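Brusholm workshop, notebook -- February, 14.20

Small table, continued. The patterned cloth is retained for the present series. The white hair dryer is to be laid on its side, with its cord bundled beside it and the plug left accessible.

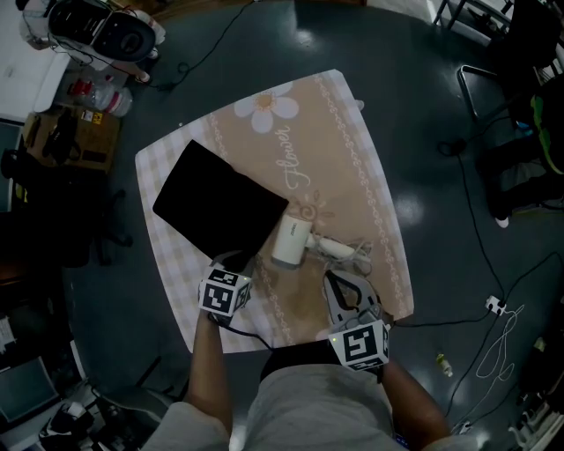 Kusum Rathore has asked that the cord be bundled afresh before each run -- a figure of eight is preferred to a tight coil. The allowance remains 20 minutes per set, changeover included. Stock number 2553 should be entered against the dryer in the Pludby list.

Outstanding: L. Haslinger to confirm whether a second cloth may be ordered.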